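Search this site Enter keywords Go

Making Placards and Banners That Last the Day

by Lucimara Lins

A sign for a march or a vigil has to be read from across a street, carried for hours and, with luck, used again. Most of what follows I learned at the kitchen table, the night before.

Start with the words. Write them on scrap paper first and cut until you can say the whole thing in one breath.

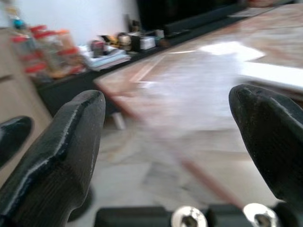
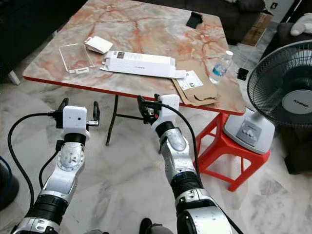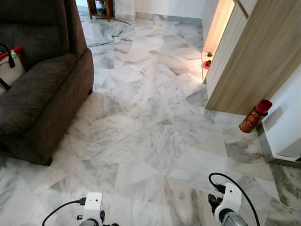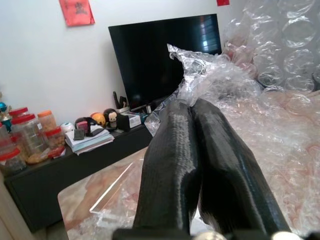
The last one has the bubble wrap.

Lettering

Draw pencil lines with a ruler before you touch the paint. Count the letters, find the middle one and work outward from it. Black on white or black on yellow reads best at a distance. Red looks strong up close but goes muddy at dusk. Leave a margin of 2 inches on every side, more if the board will be taped.

Use poster paint for cardboard and fabric paint for sheets. Markers are fine for small signs, but they squeak and run dry halfway through a long word. Buy a spare.

Rain

Cover the finished board with clear packing tape in overlapping strips, top strip last so water runs over the seams. A clear trash bag pulled tight and taped at the back also works. Let the paint dry overnight first or it will lift.

Handles

Check the local rules before you use wooden sticks. Our city office in Jekia does not allow them at permitted marches, and I have seen people turned back at the corner for it. A cardboard tube from gift wrap is light and usually accepted. Flatten the top 3 inches, sandwich it between two boards and staple through all the layers. Cover the staple points with tape — they catch on sleeves.

Bedsheet banners

An old flat sheet makes a good banner for two people. Hem the short ends wide enough to slide a tube through. Cut a few half-moon flaps in the cloth so wind can pass. We skipped this in September at the Frota library rally and spent the afternoon being pulled sideways.

Afterward

Roll banners with the paint facing out, since folding cracks it. Store boards flat under a bed. Slogans date fast, so paint over the old one with white primer and keep the board. The one I use now has had 3 causes on it.

We use cookies to improve your visit. By continuing to browse you accept our cookie policy. OK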